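July 24, 2024

Drying cabinet, second round. Reset the Conotside unit to its lowest setting and loaded the trays again. Muammer had stacked them too close last time and the middle ones came out tacky. Left a gap of one slot between each. Door seal is still poor on the hinge side, so I ran a strip of felt down it for now.

Glue batch is the Treltum starch paste, 700 g made up fresh, strained twice. Joelle thinks it wants more water. I kept it as it was so we can compare with the last lot. 49 labels pasted before lunch, three rejected for wrinkles at the corners. All three were on the heavier cream paper.
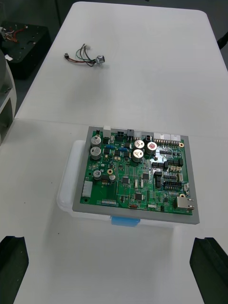

The cream paper stretches across the grain when damp, and we have been cutting it whichever way wastes least. Youssra will mark the grain in pencil on the back of the remaining sheets before anything else is cut. Try brushing the paper out and leaving it to relax for 3 minutes before laying it down.

White paper no trouble. Edges flat, no staining through, and the brown ink held. The red ink feathered slightly where the paste was thick. Use the smaller brush there.

To do:

- ask Suryani whether the Begović order can go on white
- new felt, wider
- wash the sieve properly, there was old paste in the rim
- put the rejects under the press overnight and look again
- more blotting paper before August, we are on the last packet

Cabinet switched off at the wall. Jacqueline has the key.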